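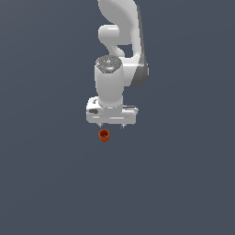 How does a school choose and pay for a robot arm?

Buying a robot arm is a bit like buying a bike. You could walk into a shop and pick the shiniest one. But if it is too big for you, or you have no money left for a helmet, you will not get much riding done. Grown-ups who buy robots for schools, libraries and factories have to think the same way. They make a plan before they spend any money.

This page explains how that plan gets made.

What is the job?

The first question is always the same: what do we want the robot to do?

A robot arm is good at doing one kind of job over and over. It might pick up a cup and put it down somewhere else. It might sort blocks by colour, or put lids on jars. Each of those jobs needs different things from the arm.

At Ruawai, the science centre where Lindsay Partington runs the workshops, the job was picking up small cups and moving them to a new spot. That sounds easy, because you can do it without thinking. A robot has to be told where the cup is, how wide to open its fingers and how hard to squeeze.

Lindsay wrote the job down on one sheet of paper. She wrote how heavy the cups were, how far they had to travel and who would be standing nearby. People who sell robots call a list like this the requirements. It just means the things you need.

The hand costs extra

Many people are surprised that a robot arm is often sold without a hand. The hand is called a gripper, and it bolts on to the end of the wrist. You choose it to suit the job.

A gripper with two fingers works well for cups, blocks and small boxes. The fingers start apart, move down on either side of the thing, then close. If one finger is over the cup and the other is off to the side, the arm has to shift across first, or it will bump the rim.

Some grippers use suction instead, like a straw when you suck on it and hold it against a piece of paper. Suction is good for flat things such as sheets of glass. It would be a poor choice for picking up an open cup by its top, because the air would rush in.

Try before you buy

You can test a robot without owning one. Engineers use a simulation, which is a model of the robot inside a computer. It looks a little like a video game. The arm moves, the fingers open and close, and nothing gets broken if it goes wrong.

A simulation can be very plain. It might have only an arm and one cup, with no table or room around them. The cup can even hang in space, because in a computer things only fall if someone has turned gravity on.

In January, Bevan Rakena set up a simulation for the Ruawai plan. He ran the cup job 400 times and wrote down every miss. Then he moved the pretend cup a little further away and ran it again. That showed him how far the arm needed to reach, so the centre did not have to pay for a longer one.

A simulation does have limits. Real cups can be slippery, and real tables can wobble. A good plan leaves time to test the real robot too.

Making the budget

A budget is a list of what you will spend and what you have to spend. The robot is only one line on it. These other things might be there as well:

The gripper
A strong bench or stand
A safety fence or screen
Training for the staff
Spare parts, such as finger pads
A yearly check-up
Electricity

Lindsay set aside $1000 for spare parts and cups. She asked two sellers, Stellach and Gemum, for a quote. A quote is a written price that says what you get for your money. One quote was lower, but it left out the training. When she added that in, it came to $1091 more than the other one.

Where will it go?

An arm swings, so it needs clear space all around it. Before you buy, measure the room. Check the doorway too, as the crate has to fit through it. Find the nearest power point and make sure no one will trip on the cord.

You also need to plan when things will happen. The robot at Ruawai took 8 weeks to arrive after it was ordered. The bench had to be built and the staff trained during that time.

Have a go yourself

Pick a small job at home or in your classroom, such as putting markers back in a tub. Write down what is being moved, how heavy it is and how far it has to go. Draw the gripper you would use. Then make a list of everything you would need to buy, and put a guess beside each one. Ask an adult to help you look up the real prices and see which guesses were closest.

Words to know

Budget: a plan for spending money.
Gripper: the hand of a robot arm.
Quote: a written price from a seller.
Requirements: the things a robot must be able to do.
Simulation: a model of something that runs on a computer.

Page last checked 2025-03-25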